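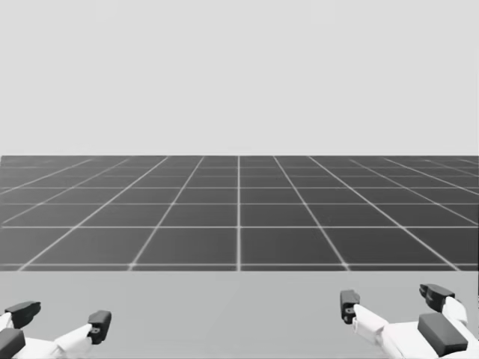
Co-writer wants half of a song I mostly finished. Is that normal?

Posted in Songwriting & Publishing by Hedvig Fagerlund

Last September I sat down with a friend in his kitchen and we wrote most of a song called "Gough." (It's a surname. It's also the only word I've found that rhymes with nothing I wanted it to rhyme with.) He had a guitar figure and the first two lines. I had the chorus tune and a title. We got as far as a verse and a chorus before his kids came home, and that was the end of the session.

Over the winter I wrote the second verse, the bridge, and a new last chorus, and changed maybe four words in the first verse. He heard it, said "great," and went back to his life.

Now a small label called Rurkiden wants it for one of their singers. They sent a form asking for writer splits. I put down 80 for me and the rest for him, thinking I was being fair. He says it's 50/50 because "we wrote it in the room." I was in the room too. I was also in several other rooms, on my own, finishing it.

We never signed anything. Is there a rule here? He's a good friend and I'd like to still have him at the end of this, but I'd also like the bridge to count for something. The label wants the form back by Tuesday.

3 replies

tapedeck_moira

Just split it. Life is short and so is the royalty statement.

Llinos Price

There's no rule that says how big each share has to be. Co-writers can agree on any numbers they like. What trips people up is the default when they haven't agreed. In the US, if two people set out to write one song together, the usual starting point is that they own it equally, even when one of them did more of the typing. A court can be asked to look at it differently, but you don't want to be in a court over a song that hasn't come out yet. The lawyer's bill will chart higher than the single.

A lot of writers in Nashville go by the custom your friend is quoting: everybody in the room gets an equal share, including the guy who mostly ordered lunch. I've been the guy who ordered lunch. I've also written every word of a song while two other people looked at their phones, and over the years it has come out close to even.

Your case is a bit different, because so much was written after the session. I'd handle it like this:

1. Get the old recordings together. If either of you ran a voice memo in that kitchen, find it. Same for your drafts from the winter, with dates if you have them. You want to both be talking about the same song, and memory is a terrible engineer.

2. Call him. Don't text. Ask what he thinks his part was before you tell him what you think yours was. People are often more generous when they go first.

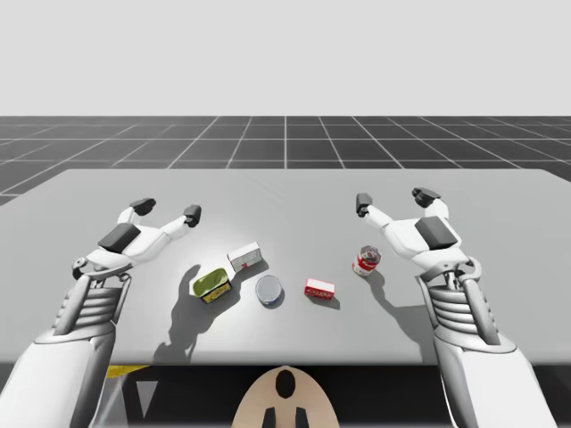 3. Offer a number in the middle. 60 to you and 40 to him is a very ordinary split for this kind of thing. It says the bridge counted, and it says his guitar figure did too, which I'm guessing is what the label liked when they first pressed play. Sorry.

4. Write it down. One page with the song title, both legal names, both percentages, each of your performing rights organizations, and two signatures. Then register it the same way on both sides. Mismatched registrations can hold up payments for ages.

5. If Tuesday is too soon, tell the label the splits are being confirmed. They hear this every day of their lives and they won't faint.

One more thing: writer splits cover the song. If you also made the demo and they want to use any of it, the recording is a separate conversation, so don't let it get folded into this one.

dropD_dennis

Agree with Llinos on most of it, but I wouldn't open at 60. My band (Trilport, you haven't heard of us) argued for 12 months over a song that got used once, in the background of a training film for a company called Vedeo. My cut came to 48 dollars. The bass player still doesn't come to my birthday.

If he really won't budge, take the half and next time write the splits on the lyric sheet before anybody goes home. Also, "cough" rhymes with Gough if you say it right.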